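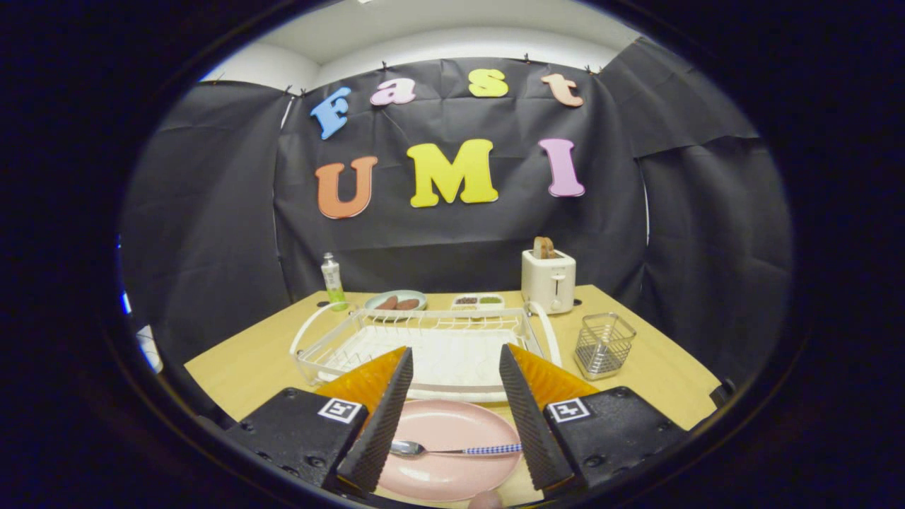
Page last updated: 31 Oct 2024

Families in Kemham who love a good board game have something rather lovely to look forward to this winter, as the game library at the Halliday Rooms is opening its doors again after a long summer of sorting, shelving and (so we're told) a great deal of hunting for missing dice.

The library closed in April so the old shelves could come out and the leaky window at the back could finally be replaced. It was meant to be a short break, but as anyone who has ever had work done at home will know, these things do tend to stretch! Members have been very patient, and quite a few of them kept their borrowed games going at kitchen tables all over town in the meantime.

More than 200 games are now ready to borrow, from simple matching games for little ones right up to the big strategy boxes that take a whole rainy afternoon and a good supply of snacks. Games can go home for three weeks at a time, and each family can have two out at once. If somebody else isn't waiting for the one you have, you can ring up or drop in and keep it a bit longer.

Corey Bright, who runs the library, said he was delighted with how it had all come together, and especially pleased with the new play corner, where you can try a game before you decide to take it home.

"People used to stand there reading the back of the box and trying to guess whether their kids would like it," he said. "Now you can sit down, open it up and have a go. If it's a flop after ten minutes, back it goes and you pick another one - no harm done."

The favorite so far looks to be Fullside, a quick tile game in which players race to fill their own side of the board before the bag runs out. A round is over fast enough that even the fidgety ones tend to stay in their seats, and grandparents seem to enjoy it every bit as much as the children do. Corey has put extra copies on the shelf, though he warns that they do go quickly.

There is a link with Tresport this year too. The game club there is packing up its collection, and 94 of its puzzles and card games are coming over to Kemham once they have been checked for missing pieces. Anyone who still has a Tresport game at home can hand it in at the Halliday Rooms desk, and please don't be shy about it if it's very overdue.

Membership is open to anyone living in either town, and existing cards still work just as they did before. New members need to bring something with their address on it and fill in a short form at the desk. Children are welcome to come along and choose for themselves, as long as there's a grown-up with them - and do leave a little extra time, as the play corner is awfully hard to get them out of.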